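Ticket 2597
Project: Korkbridge tabletop sorting
Component: hand controller, right hand
Status: open, workaround found
Opened: 30/12/2022
Summary: Hand opens late over the basket with the Dellex controller, fine with the So controller

Description

We're running the same sorting task with two controllers on the same right hand, and the results are far enough apart that I want it in the tracker before we pick one. Fruit goes in one basket, office supplies in the other. The banana, the stapler and the tape roll all get picked up with either controller, and I'm really pleased with how well the Dellex grips. It closes softly, it settles, and it doesn't squirt the round fruit out sideways the way our old setup did.

The trouble is letting go. With the Dellex, the arm gets to the drop point, the policy sends "open", and the fingers sit there for a moment before they move. By then the arm has sometimes started back. The tape roll suffers most, it can hook on a finger and come down somewhere we didn't ask for.

Steps to reproduce: place the four objects between the baskets, load the sorting policy, run it from the head camera with the table labels as they are, and watch the open command against the finger encoder trace in Drurkuta.

Expected: fingers start to open on the next control cycle.
Seen: fingers start to open over 45 ms after the command, and the gap wanders from one run to the next.
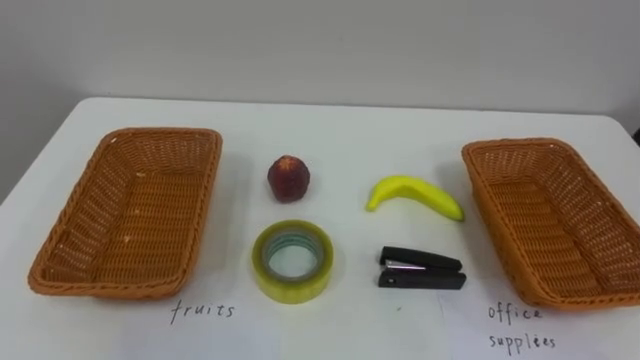
Reported by
Ilse Garrowby
Test engineer, hands and controllers, Korkbridge

Environment: humanoid on the cable, walking disabled, left arm parked. Drurkuta does the logging. Both controllers use the same mounting plate and connector, so a swap is quick and I don't have to touch the wrist calibration. (I checked it after the first few swaps anyway and it hadn't moved.)

I've kept the task dull on purpose. The four objects ask for quite different grips, and that's plenty for comparing controllers. The banana wants a wide, gentle close. The stapler is low and slippery and likes to be taken across its body. The round fruit needs the thumb properly under it. The tape roll is the fun one: the hand can take it by the outside or with a finger through the middle, and the policy does both depending on how it feels.

Log, first pass

Started with the So. Everything ran as I remembered from July, quick and a bit rough. The close is nearly a snap and you can hear it. Release is excellent, with a clean edge on the command and a clean edge on the encoder right behind it.

Swapped to the Dellex with stock settings. Lovely close. On the stapler I could see the current climb, flatten and hold, with none of the hunting the So does. Then the first drop, and there was the pause. I thought the policy had hesitated, so I went to the Drurkuta trace, and no, the command was right on time. The pause is somewhere after the command leaves the main computer.

Log, things ruled out

Bus load. I turned off the left hand completely and dropped the head camera stream to the lowest setting. No change.

Cable. Swapped the right hand cable for the spare, then swapped it back. No change either way. I also tied the main bundle up out of reach of the elbow in case it was tugging on the connector, and I'd like to leave it like that, it's tidier.

Supply voltage. Flat during the open command on both controllers.

Finger friction. Opened the hand from the bench tool with no object in it. With the So it opens at once. With the Dellex it opens at once too! That had me stuck for a while, and it ended up being the most useful thing in this log. The delay only shows when the hand has been holding something.

Log, second pass

So the controller is doing something between "holding" and "open". I went through the Dellex settings page by page and there's a grip hold filter, on by default. It smooths the force while the hand is closed, and I think that's where the gorgeous settling comes from. My guess is that the open command has to wait for the filter to empty before the fingers get a new target. It would explain why the gap wanders, too: a hard squeeze on the stapler leaves more in the filter than a light hold on the banana.

Turned the filter off and ran the set again. The delay went away. The nice close went with it, and the hand now behaves a lot like the So, hunting and all. Turned it back on at its lowest strength and got most of both. The release is still a touch slower than the So, but the arm no longer leaves before the fingers do.

I also tried moving the fix to our side by making the arm wait at the drop point until the encoder says the fingers have moved. It works with either controller and costs us a little time per object. I like this one as well and would keep it whichever way we go, the policy has no business leaving while the hand is shut.
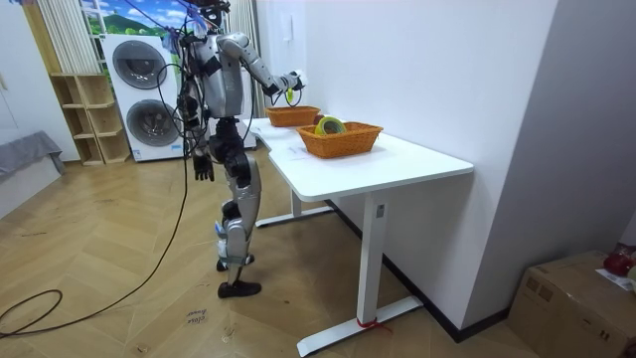

Totals across both passes came to 314 picks, shared between the two controllers, all saved in Drurkuta under this ticket number. Grip failures were rare on both and nearly all on the round fruit. Late releases were all on the Dellex with the filter at its default.

One oddity I can't place yet. With the filter on low, the thumb sometimes reports a slightly different rest position after a tape pick than after a banana pick. It corrects itself on the next close. It may be the encoder, it may be the thumb joint relaxing, and it hasn't spoiled a drop so far. I've tagged the traces "thumb rest" so they can be pulled out separately.

Workaround for anyone running the task now

Set grip hold filter to low.
Turn on "wait for finger motion" in the drop step.
Restart the hand controller after changing the filter. The page shows the new value straight away, but mine kept using the old one until a restart, and I lost a batch of runs to that.

Still to do

Send the traces to Dellex and ask whether "open" can skip the filter. If it can, I'd vote for the Dellex without much argument, the close really is that good.
Repeat the low filter runs on the left hand.
Ask whether the So has any force smoothing we haven't found. Its manual is thin in that section.
Try a heavier tape roll and a softer fruit.
Look at the thumb rest traces.

Leaving this open until Dellex replies. The Dellex stays on the right hand for now with the settings above, so please don't swap it back without adding a line to this ticket.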